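Pre-use checklist, kitchen chores cell, Ralmont simulator
Household task set: Clomine. Checked in January, morning slot
Question for this round: is the arm ready for egg handling? Short version, no.

1. Scene loads, no missing walls or floor. OK
2. Gripper opens full width. OK
3. Egg asset present. OK. Orange one again, fine by me
4. Grip force cap set before any egg run. NOT OK. Was still on the Srour default, reset by hand. Lock this pls
5. Stop command answers from both consoles. OK, tried twice
6. Views saved with the log. OK, see below 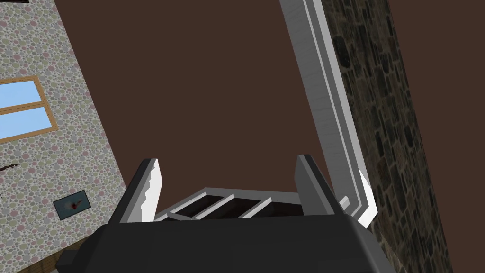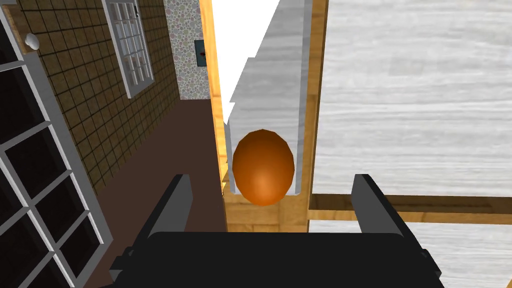
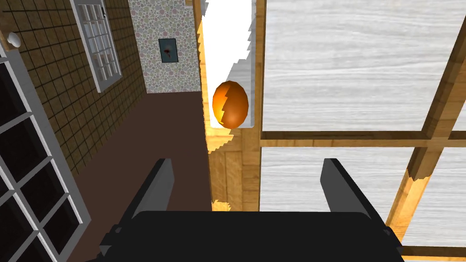
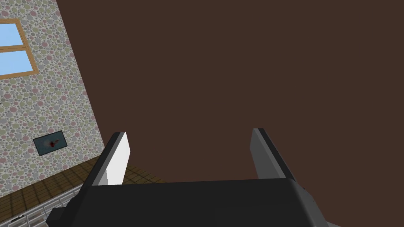 Simulator views, jaws open in all four. Crack line on the egg shows in the third.

7. Shell state written to log. PARTLY. Log has a yes/no field and nothing on where the crack is. Need both
8. Jagged edges on trim and panels. Cosmetic, leave it. Do not file agian
9. Wrist tilt limit. OPEN. Views one and four are tipped way over, want a hard limit before anyone copies these settings to the real arm
10. Run count matches the sheet. NOT OK. Sheet says 68, log says 66. Find the other two
11. Disk space. OK, over 600 GB free

Comments
Scene build 3253, don't update mid round.
Towels and cups I'd sign off for a supervised try. Eggs no. A person does this half asleep at 7 am and the arm still needs someone on the stop key.
Bovach wants a date for the real kitchen. No date untill 4, 9 and 10 are closed.
Item 7 can follow after.

Result: HOLD. Recheck items 4, 7, 9, 10.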